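Do laundry balls do anything at all?

Posted by crumpet_static, April, 7.40 pm
Last updated: April, 11.15 pm
Print this page | E-mail this page

My sister-in-law has given me a Poluretti ball. For anyone lucky enough not to have met one, it's a plastic ball full of little ceramic beads, and you put it in the drum in place of detergent. The box says it's good for 1000 washes. It also says the beads "restructure" the water, and at that point I put the box down and went to make a cup of tea.

I have been trying it for two months, mostly because she asks. Clothes come out looking like clothes that have been in a washing machine. They don't smell of anything much. I can't say they're dirty. I also can't say they're clean, and I've realised I have no idea how I'd tell. The shop page has 767 reviews and nearly every one of them says "amazed". Amazed by what? What did they compare it with?

Has anyone done anything like a proper test? I don't want to hear that your whites are whiter. I'd like to know how you checked.

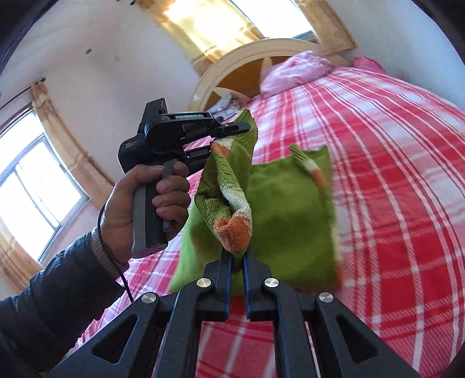
HOUSEHOLD: WASHING AND DRYING

pegbag
I did a very unscientific version of this last year. Same load, same programme, no ball and no powder. Just water. Came out looking exactly as you describe. Most of what we put in the wash isn't very dirty to begin with. It's been worn to an office and back. Water and an hour of being thrown about will shift sweat and dust perfectly well, and then the ball takes the credit.

saltmarsh
I use one and I like it. Not a Poluretti, an older one from a market stall. My skin used to come up in bumps from biological powder and now it doesn't. I don't care what the beads do or don't do to the water.

crumpet_static
I believe you about the skin, but surely that's down to stopping the powder? You'd have got the same by leaving it out and putting nothing in.

saltmarsh
Possibly. But I wouldn't have left it out and put nothing in, would I? It would have felt daft. So the ball did something.

pegbag
That's the most honest review of a laundry ball I have ever read and they should print it on the box.

old_copper
Former launderette owner. Detergent does a job water can't do, and the job is grease. Collars, cuffs, pillowcases, tea towels, anything that has been near a frying pan or a head. Water won't lift skin oil at a low temperature. It builds up wash after wash and you don't notice until the day you warm the fabric with an iron and get a whiff of it. Two months is too short to see it on shirts. On pillowcases you should see it by now.

If you want a test, get an old white cotton tea towel and cut it into pieces. Put a drop of cooking oil on each one and let them sit overnight. Wash one with the ball, one with nothing, one with a normal dose of any powder you like. Dry them and hold them up to the window. Oil leaves a see-through patch. You don't need a laboratory and you don't need to trust anybody's nose.

wool_gather
Would add: same machine and same programme each time, and empty it between. People run the ball on a long hot wash and the powder on a quick one and then wonder at the result. Also run an empty hot wash first. If you've been using powder for years there's residue in the drawer and the hoses, and your first several "detergent-free" washes will be nothing of the kind. I suspect that's where half the amazement comes from.

rinsehold
Going to disagree with the pile-on a bit. Most of us use far too much detergent. The scoop that comes in a box of Quansah is enormous, and the line you're meant to fill to is a faint little ridge near the bottom. The people selling powder are not disinterested either. If a ball gets somebody to stop tipping in half a box, it has done some good, even if the beads are nonsense.

old_copper
Agree about the scoop. Don't agree that telling people fibs is a good way to get them to use less. Tell them to use less.

rinsehold
How has that worked so far?

crumpet_static
Sheets are my real worry, if I'm truthful. I change the bed, put it all through with the ball, and it goes back on looking fine. A patterned sheet will look fine whatever you do to it.

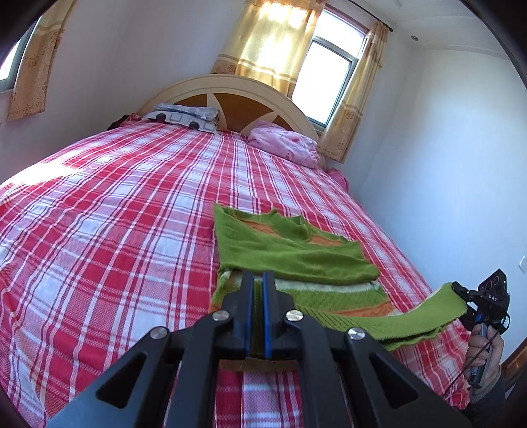

And then you get in at night and start wondering about it, which is no way to go to sleep. Old_copper's remark about ironing has not helped. I got the pillowcases out of the airing cupboard after reading that and ironed one. I'm not going to say it smelled bad. It smelled of a person. I've put the lot back through with powder.

wool_gather
There's your answer, then.

crumpet_static
It isn't, though. I knew which one I was ironing and what I'd been told to expect. I'd have smelled something on a brand new one. I'll do the tea towel.

saltmarsh
I've just ironed one of mine out of curiosity and it smelled of hot cotton. I do wash bedding hotter than old_copper is assuming. So there.

old_copper
Fair enough. A hot wash will move a good deal of oil by itself. That's the heat you're paying for, mind, and the ball is supposed to be saving you money.

drumroll_please
Has anyone looked at what the thing does to the machine? We have a Rerier and the booklet says nothing loose and hard in the drum. Mine sounded like somebody falling downstairs with a bag of marbles. It split along the seam and I was picking beads out of the filter for days. That was nowhere near 1000 washes.

pegbag
How would they even know it lasts that long? Somebody would need to have sat there.

rinsehold
Ours hasn't split. I put it in a sock and knot the top. Quieter as well.

drumroll_please
So now it's a sock with beads in it, being washed.

wool_gather
The Unska one is rubber, for what it's worth, and makes no claims about water. It says it stops towels clumping in the dryer. I've got 2 and they do that, more or less. I have no quarrel with a ball that says it's a ball.

crumpet_static
Tea towel is cut up and oiled and sitting on the draining board on a plate. I've marked the corners with thread and my other half is going to shuffle them after the wash so I don't know which is which when I hold them up. He thinks I have lost my mind. Will post when they're dry.

saltmarsh
What will you tell your sister-in-law?

crumpet_static
Depends on the tea towel.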